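Do reusable cup schemes cut waste? A look at the Manport trial
Hường Diệp and Phúc Trình

3. What we found

The campus café at Manport says its deposit cups "saved" 2057 paper cups last semester. The number is on the poster by the register and in two newsletters. We wanted to know where it came from, so we asked. It is the number of times a deposit cup was handed over the counter. Every one of those is counted as a paper cup not used.

We don't think that holds up. Plenty of people who took a deposit cup told us they used to bring their own mug and stopped when the scheme began. For them no paper cup was saved at all. Others were sitting in for half an hour and would have had a china cup a year earlier.

The café bought 800 deposit cups from a supplier called Ketent. When we asked how many were left, the manager let us look through the shelves with her on a Thursday afternoon, and she agreed the stock was well down. She puts it down to people keeping them. Maybe so — we found several in our own dorm kitchen, one holding pens.

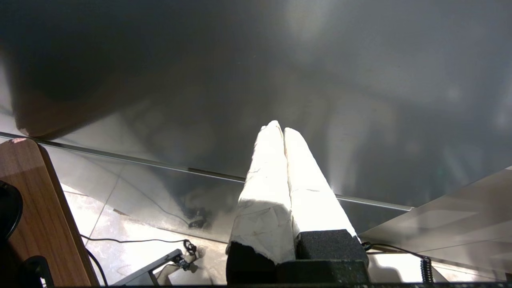

A lost cup matters more than the poster lets on. It takes more plastic to make than a paper cup does, so it has to go around many times before it comes out ahead. The Ketent leaflet says 15 uses is enough. It doesn't say how the cups were washed in that sum, or how far they traveled, and our two emails asking about it got no answer.

4. Survey

We spoke to 28 customers. That is a small group, and we stood near the door at lunch, so we mostly caught people in a hurry. Most liked the scheme. Few could tell us what the deposit was, which makes us doubt that it does much to bring cups back.

5. What we would change

Count returns as well as handouts. Ask people at the counter what they would have used otherwise, even for one week. Take the number off the poster until somebody has done that.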